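Stistalwood Runners and Cricket Club
Progress report to the Doležal Fund, second period

Dear friends of the Fund,

We are glad to report on the junior sport program, which you support since October. The money arrived in time and the winter training could start as we planned it.

Cricket. We have now 29 juniors on the list, and most of them come each week. The indoor nets at Dredivden are rented until the end of the season. Two of our older players passed the first coaching course, and they help with the smallest group. The new pads are good, but the helmets came in the wrong size and we sent them back. The seller promised to exchange them without cost.

Running. The cross-country group is smaller than we hoped. We entered 5 runners in the Stindberg race, and all of them finished.
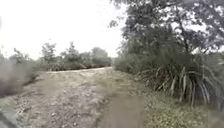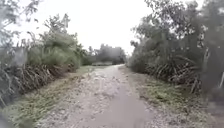
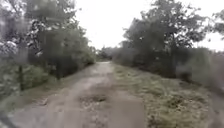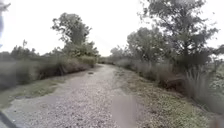
For the spring we want to hold a race of our own, with a short distance for the children under ten. The entry fee is not decided yet — we would like to keep it free for club members.

Money. We spent less on travel than in the budget, because parents shared their cars. Over 200 euros remain in this line. We ask your permission to move this sum to first aid training for the coaches. The receipts are in the attached folder.

The next report will come after the last indoor session.

With kind regards,
The board of the club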